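Water hardness and the kettle element, part two

4th June

The first post on this subject ended with the descaled kettle and a promise to log the energy use properly. The logging is done. The short version is that scale on the element cost me less electricity than I expected and more time than I had guessed, and that the softener is staying for other reasons.

Setup first. The house is on the Brarden supply, which is hard by any standard. The kettle is the old Pornton with the exposed coil, chosen because a concealed element makes it impossible to see what is going on. Power was read from a plug-in meter with a resolution that is adequate for this and not much else. Each run used the same volume of water, measured by weight, with the lid closed and the starting temperature adjusted by leaving the jug on the counter overnight. I discarded any run where the kitchen window had been open.

The clean coil and the scaled coil drew the same power, as they should. A resistive element does not know it is covered in chalk. What changes is the temperature of the metal under the chalk, and the heat that stays behind in the coil and the deposit when the switch trips. Most of that still ends up in the water after the boil, so whether you count it as a loss depends on when you pour. I pour at once. If you are the sort of person who wanders off and comes back later, your losses are of a different kind and larger.

The real penalty shows up in the switch. The thermostat on this model is tripped by steam reaching a small port at the back, and scale had narrowed the port. The kettle kept boiling well past the point where it should have shut off. Clearing the port with a wooden toothpick fixed it. I would do that before buying anything at all, including the citric acid.

On the softener. The Bodnár unit is a plain ion exchange cylinder with a salt tank beside it, set to regenerate on metered volume. The timer setting wastes salt in a house with two people in it, and the installer had left it on the timer. The current interval is 3,910 liters, which I arrived at by testing the outlet with drops as the resin neared the end of its capacity and then backing off by a margin. The manual suggests a lower number. The manual also assumes the worst incoming water in the region, and ours is only second worst.

A few readers asked about drinking softened water. I don't. The cold tap in the kitchen bypasses the unit, and the kettle is filled from it, which means the kettle will go on scaling forever and this series of posts could in principle do the same. The softener protects the water heater and the shower valve — the two things in the house I least want to take apart again.

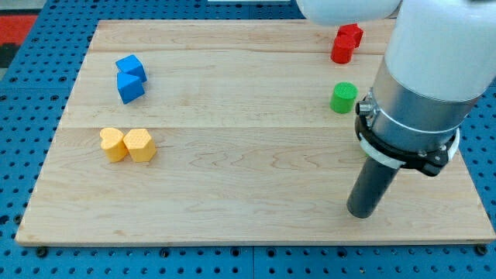

Salt consumption is the part I have not finished with. I started the season with a full tank of the Brukeck tablets and have been marking the level on the inside wall with a grease pencil. Tablets settle unevenly, so the mark is only good if you level the surface first, and a bridge can form that makes the tank look full when there is a gap underneath. Push a broom handle down through it every so often. Block salt avoids this but does not fit my tank.

The next set of readings will come from the water heater. There is a drain valve at the bottom that I have not opened since the softener went in, and I want to see what comes out before I flush it. I also need a better thermometer.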